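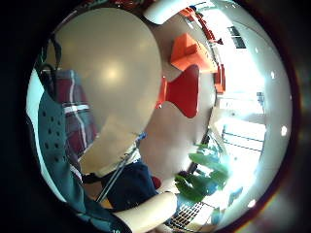 家务与门店杂务能否交由机器完成，是斯通尼奥（Stoneo）服务自动化研究室近年持续关注的课题。本刊日前就此走访该研究室，与其负责人进行了专题访谈。按照研究室的惯例，受访者以职务身份发言，不具姓名。访谈从一件看似轻巧的物品谈起：气球。米色的球面光滑圆鼓，映着一小片白色反光，颈部连着一根灰色细杆或细绳；不远处是键盘、阔叶盆栽和红色、橙色的座椅，窗外日光很强。负责人认为，布置类工作的难处在这样的环境里体现得相当充分。“气球几乎没有重量，形状又会随着受力改变。夹得紧了有破裂的风险，夹得松了就会滑脱。人手处理这类物品依靠的是触觉和多年的生活经验，机器目前两样都欠缺。”

负责人介绍，研究室将杂务大致分为搬运、整理、清洁和布置四类，其中布置类的进展最为缓慢。搬运的对象多为规格统一的箱体，整理的对象虽然种类繁多，但多数为硬质物品，可以依据外形规划抓取位置。布置则经常涉及气球、彩带、桌布、花材等柔软或易损的材料，并且没有唯一正确的完成状态。“一只箱子放到货架上，放好与没有放好，标准是明确的。一间屋子布置到什么程度算是完成，使用者之间的看法往往不同，我们很难给系统一个统一的判据。”

在谈及门店应用时，负责人以研究室与零售企业比尔特洛（Biltlow）的合作为例。该项目于今年九月启动，选取12项日常杂务作为考察内容，包括补货、收拢购物篮、擦拭台面、更换价签和节日陈列等。每项任务由机器与店员分别执行，再由同一组评估人员按照统一标准评分。在补货一项中，机器累计执行1,000次，其中845次在无人协助的情况下完成。

对于这一结果，负责人的评价较为审慎。“单看这个数字，有人会觉得已经可以投入使用。但是门店经理关心的是其余那些没有完成的情况：商品掉在过道上由谁处理，机器停在货架前会不会妨碍顾客，重新启动需要多长时间。如果每一次中断都要店员放下手里的工作过来查看，节省下来的人力就所剩无几了。”据介绍，未完成的案例集中于软包装商品和相互粘连的包装袋，纸盒类商品出现问题较少。

节日陈列一项没有公布分数。负责人解释，该项任务在执行过程中多次由人工接手，评估人员认为现有样本不足以支持任何结论，因此报告中仅作文字说明。“我们不希望把一个尚不成熟的数字写进报告，再由别人引用出去。”

家庭环境的情况更为复杂。研究室此前参与了代号为“德拉奇盖特”（Drudgate）的家务自动化项目，在自愿参与的住户家中开展测试，任务以叠放衣物、收拾餐桌和清理地面为主。负责人表示，门店的货架与通道有固定的尺寸，灯光也基本恒定；住宅则每户不同，即使同一户，上午与傍晚的光线也有很大差别。“强烈的日光从窗户照进来，屏幕、桌面和光滑物体的表面都会产生反光。人会下意识地换一个角度去看，视觉系统则可能把反光当成物体的边缘。”

负责人同时指出，物品之间的遮挡也是家庭测试中反复出现的问题。植物的叶片伸到桌面上方，衣物搭在椅背上，电线从家具后面穿过，这些在住户看来十分平常的情形，对路径规划而言都需要单独处理。项目组曾经考虑要求住户在测试前先行整理房间，经讨论后放弃了这一做法。“如果要先把屋子收拾好，机器才能开始收拾屋子，测试就失去了意义。”

关于技术路线，负责人介绍，研究室目前较为重视从人的操作过程中学习，即记录人在真实环境里完成任务的动作与视野，用于训练控制模型。与逐条编写规则相比，这一方法更适合处理柔软物体，但对记录的数量和多样性要求较高。以给气球系绳为例，研究室内部设定的起步标准为500段完整操作记录，并要求覆盖不同的房间、光线和操作者。“同一个人在同一张桌子旁重复同一个动作，记录得再多，换一间屋子仍然可能失效。我们宁愿少录一些，把场地分散开。”

在触觉感知方面，研究室与部件供应商阿德比西（Adebisi）保持合作，试用该公司提供的柔性指端传感元件。负责人表示，该元件能够较早察觉物体的滑动趋势，在薄壁容器的抓取中效果较为理想，用于乳胶表面时读数尚不稳定，双方仍在调整材料配方和采样方式。至于何时能够形成可供采购的产品，负责人未作预测。

访谈中，本刊也问及自动化对从业人员的影响。负责人认为，在可以预见的阶段内，机器承担的将是杂务中的若干环节，难以覆盖完整的岗位。以参与合作的门店为例，夜间补货中的搬运部分已经具备由机器承担的条件，理货、核对和顾客咨询仍由店员负责。研究室建议有意引入设备的企业先行梳理本单位的杂务清单，逐项记录耗时与中断情况，再决定采购范围。“有的企业一开始就询问能够减少几个人，我们通常会请他们先说明，这些人一天当中究竟做了哪些事情。许多管理者在梳理之后才发现，最耗费时间的工作并不在最初的设想之内。”

对于普通家庭，负责人的建议更为保守。除地面清洁等已有成熟设备的项目以外，研究室暂不推荐住户为叠衣、收纳或者布置类用途购置通用型机器。负责人特别提到有幼儿和老人的家庭，认为机械臂一类的设备在狭小空间内运行时，安全距离难以始终得到保证，相关的使用规范也有待完善。

谈到下一阶段的工作安排，负责人表示，研究室将继续完善布置类任务的评价办法，拟把“完成”拆分为若干可以检验的条件，例如绳结是否牢固、物品是否位于指定区域、周围物品有无移位等。门店合作项目也将延续，节日陈列仍列入考察内容，评分办法待修订后另行公布。

（本刊编辑部，2021年12月27日）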